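Planis 100-Piece Household Screwdriver Set: four months in a kitchen drawer

I bought the Planis set in September, after stripping the third screw in a row on a cabinet hinge with a butter knife. It was a good butter knife. I had owned proper screwdrivers once, but they had gone wherever pens go.

The box says 100 pieces, and you should know how Planis gets there. You get 4 real screwdrivers. The rest is bits, a bit holder, a second bit holder that does the same job with less grip, and a bag of wall plugs, each of which has been awarded the rank of piece. My neighbor Lingyun Lü, who fixes sewing machines, looked into the case for a while and asked which ones I used. I use two.

Those two are very nice. The medium cross-head bites properly and hasn't chewed up a screw yet, including the ones in my Enow bookcase, which seem to be made of cheese. The handle fills the hand without making you feel you ought to own a truck.

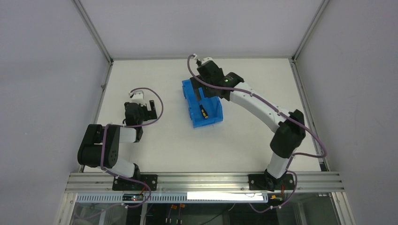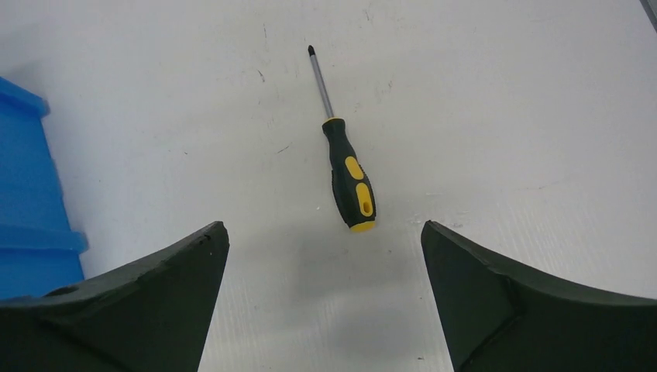 The case is where the money ran out. Every bit sits in a slot molded for a slightly smaller bit, so getting one out takes a thumbnail and some resolve, and getting it back in takes the heel of your hand. The lid latch gave up in week six. Mine is now held shut by a hair tie, and I count the hair tie as piece 101.

I also tried the Lerari set, which costs twice as much and comes in a canvas roll that makes you look like a visiting surgeon. The tips are a little better and the handles are a little worse. For flat-pack furniture and battery covers, I couldn't justify the difference.

Buy the Planis if you can get it on sale. Throw out the wall plugs, keep the second bit holder for lending to people, and get yourself a decent hair tie.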